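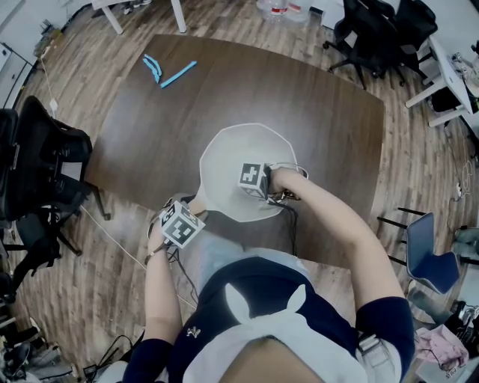 Re: [Pirihi] Sending the newsletter on paper

On 16 January 2025 the list office wrote:
> The printer in Gokeck wants 2000 copies as a minimum order.
> Should we stop the paper edition after September?

Hello all,

I would be sorry to lose the paper edition. My mother-in-law reads it at breakfast and she has no computer. I asked at Skanier and they will print 1000 copies on thinner paper, with 13 days from file to delivery. The color is a little weak, but for text it is good enough.

One question is left. Their form does not accept files from Cludex, so somebody must export the pages as PDF. Last time this took me a full evening, mostly because of the map on page 40. Can we make the map smaller?

With kind regards from the north side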